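Section 4. Running the bedroom demo on open day

I've run this demo more often than anyone else at Jelwood, so Ha-neul Tak asked me to write up how I do it. The formal stuff (power, network, arm calibration) is in sections 1 through 3, and I'm going to assume you've been through those. Start here once the arm is homed and the status page is green all the way down.

What you're showing people is a simple tidy-up: soft toys are on a bed, the hand picks them up one at a time, and they go in a basket. It sounds like nothing much, and then the hand closes on the first toy and the whole crowd goes quiet. I love that part!

4.1 Before the doors open

1. Make the bed. Pull the sheet over the mattress and tuck it in on the far side. A few wrinkles are fine, but smooth out any big folds near the basket. The fingers can catch a fold and bring it along with the toy.

2. Put the pillows at the head end, well away from the basket. I leave them at whatever angle they land.

3. Set the basket down with nothing in it. Give it a gentle push on each side. If it slides easily, the sheet is too tight, so loosen it a little.

4. Lay the toys out on the side of the basket nearest the arm. Leave a bit of space between them on the first run. You can crowd them later when you're feeling brave.

5. On the tablet, open the Ketley panel and load the program called Oscombe. There's an older one called Song right under it in the list. Song works, but it was tuned for a different bed height and it drops things from way too far up.

6. Set the arm speed to 300. The units are millimeters per second, and the panel doesn't tell you that.

7. Do one full run with no visitors in the room.

Note: If you change the bedding, run the surface check again from section 3. I skipped it once in July after swapping sheets and spent the whole first session watching the hand stop just short of every toy.

4.2 Starting a session

1. Let people in and get them behind the floor tape. We can take 18 at a time. Any more and the back row can't see over the front row, and then they start to drift sideways toward the arm.

2. Introduce yourself and point out the stop button. I press it once on purpose, with the arm parked, so everybody hears the click and sees the light change. Then reset it and wait 6 seconds before you touch the tablet.

3. Ask if anyone wants to pick the first toy. Kids will usually shout one out before you've finished asking. Tap that toy on the tablet, check that the outline sits on the right thing, and press Go.

4. Keep your free hand on the stop button for the whole pick. You can talk all you want, but that hand stays put.

Caution: Don't reach over the bed while the arm light is on, even if a toy has rolled somewhere silly. Press stop, wait for the light to go out, then fix it.

The moment to slow down and let folks really look is when the toy is up and close to the rim of the basket. I like to press Pause right there (Pause, not stop, or you'll have to home the arm all over again) and give them a good long look at the fingers. Somebody always asks if the hand can feel the toy. What I say is that it can tell how hard it's pressing, and it quits squeezing when it gets to the number we gave it. 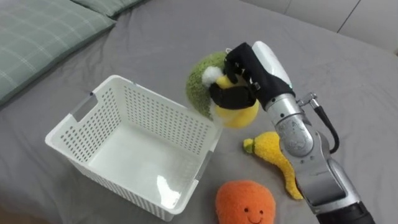

The other thing I get asked at that point is why we use plush and not something harder. I tell them plush is the tougher job of the two. A block keeps its shape when you grab it, but a soft toy squishes and folds and bulges out wherever the fingers aren't, so the hand has to keep adjusting its grip. If you've got a skeptical crowd, pass around one of the spare toys from the drawer and have them pick it up using just two fingers and a thumb. They get it right away.

5. Press Resume. The arm finishes the move, lowers a little, and opens the fingers.

6. Wait for the hand to back all the way out of the basket before you choose the next toy. The panel will let you choose sooner, but the outline tends to land in the wrong place while the hand is in the way.

7. Carry on until the sheet is clear or your time is up. If you're running long, press Finish Early. The arm sets down whatever it's holding and parks itself.

4.3 When it goes sideways

The hand misses. Let it try again by itself. It gets a second go before it gives up and shows the yellow banner, and visitors cheer a lot louder for a second try than for a clean first one.

The hand picks up two things together. You don't have to stop for this. Both of them can go in the basket, and the program crosses both off the list after its next look at the bed.

A toy hangs on the rim. Press stop, wait for the light to go out, nudge it in, then reset and choose the next one.

The cable by the wrist looks snagged. Press stop and leave it stopped. Call me or Ha-neul and please don't pull on it. The replacement cable cost us 1,290 dollars last time, and I'd like to not have that conversation twice.

The tablet freezes. The arm will finish the move it's on and then hold still. Restart the tablet, open Ketley again, and choose Rejoin when it offers. If you choose New Session by mistake, it'll want to home the arm, so warn people first. Homing is a big swing and it makes folks jump.

4.4 Between sessions

1. Park the arm and check that the light is off.

2. Tip the toys out of the basket and lay them out again. Mix up the order so the afternoon people don't get the morning show.

3. Look over the fingers for fuzz. Plush sheds like crazy, and it collects in the joints. The soft brush is on the hook behind the tablet stand. Use it dry, with no spray.

4. Smooth the sheet and check that the basket hasn't crept over.

5. Write down anything odd in the log, even if it sorted itself out. "Slow to open on second pick" is plenty.

A full turnaround takes me roughly 6 minutes if nobody's hanging back with questions. Someone usually is, so I let the next group wait in the hall until the bed is ready. For shutting down at the end of the day, go to section 5.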